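How to Get Candle Wax Out of a Tablecloth

Posted April 28, 2022

Sooner or later a candle gets you. Mine got me in February, at a dinner I had cleaned the whole apartment for, when a guest reached for the bread and sent a fat red pillar over onto my one good tablecloth. I said it was fine. It was fine in the sense that I then spent an evening learning everything below.

What you need

A freezer, or a bag of ice
A butter knife, the duller the better
Brown paper bags or plain paper towels
An iron
Dish soap
Rubbing alcohol, if the candle had any color in it
A cloth you don't care about

Check the care label before you start. If it says dry clean only, scrape off what you can and hand the rest to a professional. Silk and velvet go straight to the same place, whatever the label claims.

Step 1: Leave it alone

Warm wax smears. Every instinct will tell you to grab a napkin and rub, and your guests will helpfully tell you the same. Let it set. If you can't clear the table, put a plate over the spot and change the subject.

Step 2: Freeze and scrape

Fold the cloth so the wax is on the outside, slide it into a plastic bag, and give it 30 minutes in the freezer. No room in there? Hold a bag of ice against the spot until the wax turns brittle.

Lay the cloth flat and snap off the big pieces, then work the flat of the knife under what's left. Go with the weave. On lace or anything loosely knit, skip the knife and bend the fabric back and forth between your fingers. Do this over a trash can. I did it over a rug, and now I also know how to get wax out of a rug. 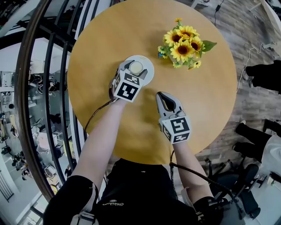
Step 3: Iron out the rest

What remains has soaked into the threads and no knife will reach it. Put a piece of brown paper on the ironing board, then the cloth, then another piece of paper on top. Use the plain side of the bag. A grocery store logo transfers beautifully to linen.

Set the iron to low with the steam off, and press for a few seconds at a time. The wax melts and the paper drinks it up as a greasy patch. Move to a clean bit of paper each time and keep going until it comes away dry. If nothing is happening, nudge the heat up one notch, and stay within what the label allows.

Step 4: Deal with the color

White and cream candles usually leave only a faint oily mark. Red ones leave a souvenir. Dampen your spare cloth with rubbing alcohol, test it on a hidden corner of the hem, and dab from the outside of the stain toward the middle. Dab, don't scrub. Mine took nearly 40 minutes and most of a podcast.

Step 5: Wash

Rub a little dish soap into the spot, let it sit, rinse, and wash the cloth in the warmest water it can stand. Hang it to dry. Do not put it in the dryer until you've looked at it in daylight – dryer heat will set any dye you missed, and then you own a tablecloth with a feature. If you still see a shadow, go back to Step 4.

What about the table underneath?

Thin cloths let wax through. On a finished wood top, let it harden, then push it off with the edge of an old plastic card. Wipe away the film with a soft cloth and a drop of dish soap in warm water, and dry it right away. Keep the iron and the alcohol well away from the finish.

Next time

Put a saucer or dish with a lip under every candle. Trim the wick before you light it, keep it out of drafts, and don't blow it out like it's your birthday. Use a snuffer, or cup your hand behind the flame. And put the bread at the other end.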